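Forums > Handheld Grippers > Rules and Good Practice

Clearance rule before a grasp

arkar_bench: Our draft says nothing loose within 121 mm of the target. Does that include items behind it?

mengal7: Yes. Measure all the way round. 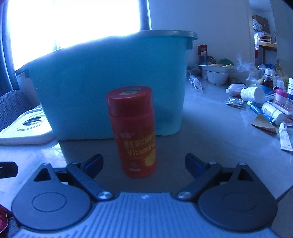 Vitamin C bottle upright between the open fingers, other items along the right side.

tolerance_166: Disagree. Only the finger sweep matters – a full circle rejects good setups.

mengal7: Then write down the sweep. Ours doesn't.

Related threads
Sandbridge pad wear log
Erkmont checklist, rev. 800

Comments
lowtorque: We use sweep plus margin.
padcheck: Same. Please fix the draft.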